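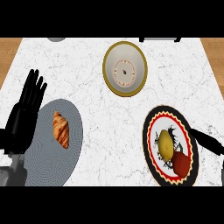

Countertop task in simulation: croissant on the placemat, lemon and red pepper on the plate, bowl empty.

Kitchen Tips for Two-Arm Software
Setting up, planning and clearing a simulated countertop

Household Robotics Software Group, Tarkalico
Maintained by Ainhoa Nieto. Planning section by Ignacio Valcárcel.

These tips are intended for staff and visiting students who write or tune software for kitchen tasks on the Tesen simulator. They assume that the reader can already load a counter layout, start both arms and record a run. Readers who have not reached that point should complete the starter pages first. The tips are grouped by the order in which the work is normally done, and each group may be read separately.

Before the first run

Set the counter height before placing any object. The layout tool stores object positions relative to the counter surface, but the arm home positions are stored relative to the floor. A change of counter height made late in the work will leave the food in the correct place and the arms in the wrong one.

Let the objects settle. Round produce is dropped a short distance onto its plate when a layout is loaded, and a lemon may continue to rock after the plate is still. Allow 3 seconds of simulated time before the perception module takes its first reading. Readings taken earlier will be accepted without a warning and will be wrong by a small amount, which is more troublesome than a large amount.

Save the layout under a new name whenever a dish is exchanged for another. Two plates of the same width may have rims of different heights, and the planner reads the rim from the dish file. A run recorded against the wrong dish file cannot be repaired afterward.

Check that the left and right tool files match the tools that are mounted. On layouts such as the one shown, a multi-fingered hand works on the left and a gripper on the right, and the two use separate contact settings. Swapping the files produces no error message. The usual sign is a left hand that closes far too early.

Perception

Patterned dishes require attention. A plate with a strong border and a printed center, like the one under the lemon and the pepper, offers many edges that have nothing to do with the food. The segmentation module should be given the empty dish first and the loaded dish second, so that the pattern can be subtracted. With plain dishes this step may be skipped.

The same advice applies to bowls with a printed bottom. The ring of red and orange motifs inside the bowl has been reported as contents by older versions of the module. Before a bowl is listed as a destination, confirm that the scene table gives its state as empty. If it does not, correct the dish file and leave the detection threshold alone. Raising the threshold to hide a pattern will also hide small items such as cherries or cloves of garlic.

Veined stone can be mistaken for cracks, threads or cutlery handles when the light is low. Keep the surface mask turned on for all marble counters. Wood counters do not need it.

Where two items touch, ask for two outlines. The lemon and the pepper lie against each other on the plate, and a single request for "produce" may return them as one object with a center that belongs to neither. Requests should use the name of the item. After the first item has been lifted, a fresh reading must be taken of the second – it may have rolled.

Do not use the pepper stem as the only landmark for direction. It is short, green and easily hidden behind a neighbor. The body of the pepper gives a steadier result, and the stem may be used as a check.

Planning the order of work

Begin with the item that has the most free space around it. In the layout shown, that item is the croissant. It lies alone on the placemat, and the open marble beyond it leaves room for the left hand to rise and turn. Moving it first also gives the operator an early view of whether the contact settings are reasonable, before anything heavier is attempted.

Assign each item to the arm on its own side. Crossing the arms is permitted by the software and is seldom worth the time. The planner will propose a crossing if the cost for travel distance is set high and the cost for shared space is set low. The group's standard settings prevent this, and they should be restored after any experiment.

Treat the bowl as shared ground. It stands toward the back of the counter, between the two sides, and either arm may be sent there. The planner must therefore hold a reservation on the space above it. The arm that holds the reservation finishes its placement and withdraws before the other is released. Two arms waiting for each other will stop without a fault code, and the run clock will continue. If both arms have been still for 15 seconds, end the run and inspect the reservation log.

Plan the approach to the lemon from above. A sideways approach over the rim is shorter but brings the fingers near the pepper, and a light touch is enough to push it across the plate. Where the arm cannot reach a position directly above the lemon, move the pepper first.

Keep waypoints few. A path with a start, a lift, a crossing and a placement is easy to read and easy to correct. Long lists of waypoints are usually the remains of earlier faults and should be cleared out when the fault has been fixed.

Control settings for food

Croissants. Use the wide contact setting and close slowly. The simulator's pastry model compresses, and the force reading rises late. A controller tuned on hard objects will go on closing through the soft part of the curve. Grasp across the middle of the croissant, with the fingers on either side of the thickest part. Grasping near a pointed end allows the pastry to swing during the lift.

Lemons. Firm and slightly uneven. A moderate closing force is suitable. Where the surface is lumpy, the first contact may come on one side only, and the controller should be allowed to center itself before the lift begins. Turn on the centering option in the gripper file; it is off by default.

Bell peppers. The skin is smooth and the simulated friction is low. Increase the contact area before increasing the force. The pepper should never be lifted by the stem, even in tests where breakage has been turned off, as the habit tends to survive into later work.

Placemats. A placemat is not fixed to the counter unless the layout says so. When a hand presses down near the edge, the mat may slide and take the food with it. Approach with a small clearance and record the mat position before and after each grasp. Fixing the mat is acceptable while a controller is being tuned, provided that it is released for the final runs.

Bowls. Release the item just inside the rim. Dropping from above the rim is faster, but a lemon released in this way may bounce, and the run will be scored as a miss. The release height is measured from the inner surface of the bowl and must be entered again when the bowl is changed.

Using Nuvley for review

All recorded runs are reviewed in Nuvley, the group's log viewer. The following habits will save time.

Open the force trace and the path together. A path that looks clean may hide a heavy squeeze, and a poor path may have a perfectly good grasp at the end of it.

Mark the moment of first contact by hand on the first few runs of any new task. The automatic marker is dependable for fruit and vegetables and less so for pastry. Hand marks are kept when the log is processed again.

Write the reason for a stopped run in the comment field in plain words. "Left arm waited for bowl" is useful to the next reader. "Failed" is not. The current archive holds 1,560 runs, and the comment field is the only part of it that can be searched by meaning.

Compare like with like. Runs made before the June change to the pastry model should be filtered out of any comparison that includes a croissant.

Common faults

The hand stays open above the placemat and does not descend. The surface mask is probably cutting the mat out of the reachable area. Register the mat as a dish and reload.

The gripper stops short of the plate. Check the rim height in the dish file, then the safety margin. A margin left over from a tall bowl will keep the gripper well away from a flat plate.

The planner reports that no path can be found. Look at the far edge of the counter. Items stored there still count as obstacles even when they play no part in the task, and an oversized collision box on one of them can close off the whole back of the workspace.

The item is placed correctly but the run is scored as incomplete. The arms must return home before the task is closed. Add the return to the task file instead of sending it by hand.

Perception readings drift during a long session. Restart the perception module after every 13 runs. The cause is under review by the Yen tooling team, and this page will be amended when a corrected version has been released.

Sharing layouts

Layouts that are ready for general use should be placed in the shared kitchen folder with the dish files, both tool files and one complete run. Please state the counter height, the arm assignments and any item that has been fixed in place. Layouts sent without a complete run will be returned to the author.

Corrections to this page may be sent to Ainhoa Nieto. Questions on arm reservations and planner costs should be addressed to Ignacio Valcárcel, with the run log attached.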